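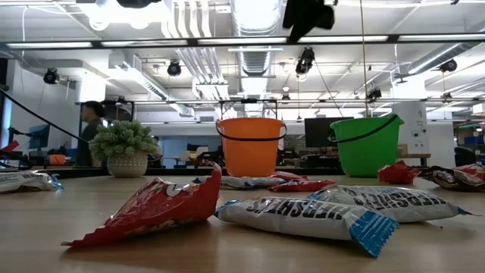 **Beryl Ellwood**

October, a little after 9 p.m.

Rain until noon and then gray. I finished the hall closet, which I have been putting off since spring. Two bags for the thrift store, one for the trash, and a box of Dad's papers that I have moved to the dining room because I don't know where else to put it. The closet rod was bowed in the middle. I took it down and turned it over so the bow points up. It will last another year or two.

The candy for the street is bought. Hershey's and others. Last year I ran out before eight o'clock and sat in the kitchen with the porch light off, feeling bad about it.

Yvonne Lightfoot called at lunch. Her hip is scheduled. She wants me to take the cat and I said yes before I thought about the stairs. The cat is fourteen and doesn't care for stairs. I suppose it can have the downstairs bathroom and the den. She also asked if I still have her big stock pot. I do. I told her I would look for it, and then felt silly, as it was on the stove in front of me.

The water bill came to $72. It is usually a good deal less. I went down to look at the meter with everything shut off and the little dial was still creeping, so something is running somewhere. I put food coloring in the upstairs toilet tank and in twenty minutes the bowl was blue. A flapper, then. The hardware store on Heywood has them. I wrote down the kind on the back of the envelope and then recycled the envelope, so I had to go out to the bin in my slippers.

Started in on Dad's box after supper. Mostly it is the Panton years. Pay stubs, union notices, a parking permit number 3232 with the tape still on it. He must have peeled it off the windshield of the green car. There is a small notebook where he wrote down every tank of gas from the time they bought that car to the time they sold it, with the mileage and the price, and nothing else except one page where he wrote "Beryl drove. Did fine." I remember that drive. I was seventeen, and I took the turn by the grain elevator too wide and he put his hand on the dash and didn't say a word. I would not have guessed he wrote it down.

I put the notebook on my dresser. The stubs I don't know about. Mother kept them all those years and now I have kept them too, mostly from not opening the box. I think I will hold on to the first one and the last one and let the rest go. I'll ask Yvonne. She knew him almost as long as I did, and she is less sentimental about paper.

Soup for supper, the last of the lentil. It had gotten thick, so I added water and it was too thin, and then I put rice in and it was fine. Enough left for tomorrow. I need onions, dish soap, bulbs for the porch (the yellow kind, if they still make them), the flapper, and stamps.

Worked on the puzzle for an hour. It is the 1000-piece harbor. The edge is finished apart from one piece on the left side, and I have looked under the rug and in the cuffs of my pants. The sky is going to be awful. I have started sorting it by shape, since the color is no help at all. I did get most of the red boat and part of the pier.

My knee was stiff on the basement steps but loosened up by afternoon. I did the exercises in the morning and skipped them in the evening, so I'll put down half credit.

The Hendersons' old maple came down on the city's side of the sidewalk. I heard the saws from ten on. They left the stump and a great deal of sawdust, and the front room is going to be brighter than I like. I may have to move the fern. I stood at the window with my coffee longer than I meant to. I don't think I had ever seen the second floor of the house across from them before. It has a round window.

Tomorrow: flapper first, before the store gets busy. Then clear the den for the cat, and call the furnace people about the fall check. They said they would call me and they haven't. If it stays dry I want to get the tulip bulbs in along the side fence. I bought them weeks ago and they are still in the garage in their net sack.

Read two chapters of the library book and could not tell the brothers apart. It's due back soon and I don't think I'll renew it.

Furnace on for the first time tonight. It smells of dust. Going up.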